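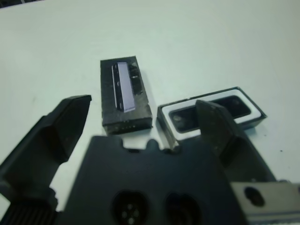
# The patient arm of Achterberg

When I arrived at the technical college in Achterberg, the students were not building anything. I had expected wheels, sparks and perhaps a small race. There were four young people around a white table, and all of them were looking at a robot arm which was thinking about where to put its fingers.

"It is slow today," said Zoia Boiko, and she did not sound worried. She is the president of the robotics club, which has 21 members and is called Rosis. I asked for the meaning of the name. It was chosen by the first members, who have left the college, and two of them gave her two different answers.

Rosis is preparing for the Heveo, a student competition in handling small parts. In the Heveo there are no battles. A team gets a table, an arm and a set of objects, and the arm must pick up the objects and put them where they belong. The arm has to do this alone, from what its camera sees and what it has learned before. The public can attend, but I was told that the public is mostly parents.

The club has been serious about it for less than a year. In its first Heveo, in April, the arm took a part correctly, carried it across the table and then kept it. The rules allow a team to wait, so they waited. After some minutes the judge asked politely if they wished to continue.

"The gripper did not know that it had finished," Pylyp Pasichnyk told me. He writes most of the software and he speaks about that afternoon without shame. "We had shown it many times how to take a thing. We had shown it very few times how to leave a thing. For a person it is the same movement backwards. For the arm it was a subject it had missed at school."

After this they changed their method. Before, they wrote the positions by hand, number after number, and each time somebody pushed the table a little, all the numbers were wrong. Now a student guides the arm through the task, the computer records the camera and the joints together, and a program called Nutar learns from the recordings. Nutar was written in the club. Pasichnyk calls it "a small program with a big appetite", and he showed me the list of what it has eaten: 1,613 recordings, each one made by a student with a free half hour.

Not all recordings are good. Boiko has watched every one of them, mostly in the evenings at her kitchen table. She removed 284, and she keeps them in a separate folder with a comment for each. I was allowed to read some of the comments. "Too fast at the end." "Changed his mind." "Nice, but he was talking to Pylyp and the arm stops for no reason." She explained to me that if a student hesitates above the tray, the arm will learn to hesitate too, and it will do so for ever, with great loyalty.

The exercise of my visit was a black block and a shallow tray. It sounds like a game for a child of two years. I said this aloud, and Pasichnyk gave me the controls.

I must confess to the readers that I did not do well. The difficulty is not to find the block but to arrive at it straight. If one finger touches before the other, the block turns, and then it goes into the tray with a wrong angle or it stands on the edge. I needed six attempts. My recordings went directly to the folder of Boiko, and I did not ask to see the comments.
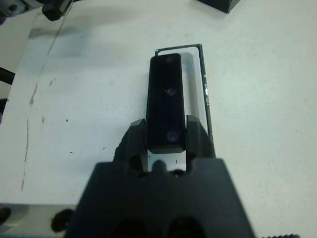 With a long part, the members take a lot of care over where the fingers close. When they hold it near one end, the other end reaches far forward, and every small mistake of the wrist becomes a bigger mistake at the tip. When they hold it in the middle, the fingers themselves may come too close to the wall of the tray. There was a long discussion about this in the club. Boiko was for the end and Pasichnyk was for the middle, and they decided to record both and let the results speak. The results have not spoken clearly yet.

Another discussion was about cleaning the table. One part of the club wanted it to be perfect before each session. The others said that the table at the Heveo will have its own marks and its own light, and an arm which has seen only perfect tables will be like a driver who has practised only in an empty car park. The second group won. Still, somebody wipes the table from time to time, and I have the impression that it is always Boiko.

I asked what the teachers do. They have given the key of the room, and one of them comes when something must be ordered and paid. The rest is left to the students. A new member starts by making 20 recordings under the eye of an older one and then watches them alone, from the beginning to the end. Boiko believes this second step is more useful than the first. People are often surprised by their own hands, she says. They think they moved calmly.

Some new members leave after this, and she understands them. It is repeated work, and a visitor who looks through the door for a minute will see almost nothing happen. But those who stay begin to talk in a particular way. They say that a grasp was "polite" or that an approach was "late". They could tell me who had made a recording only by looking at how the arm came down. Pasichnyk always stops for an instant before closing the fingers. Boiko comes from the left even when the right is shorter.

The arm, which has learned from all of them, does a little of each. I watched it for the rest of the afternoon and I tried to guess whose habit I was seeing. Near the end it came down from the left, made a short stop and closed its fingers, and the two of them looked at each other across the table.

For the next Heveo they do not want to speak about places or prizes. They want the arm to put the part down and open its fingers without anybody asking. Pasichnyk has also made a wish of his own – that the judge will be the same one as last time.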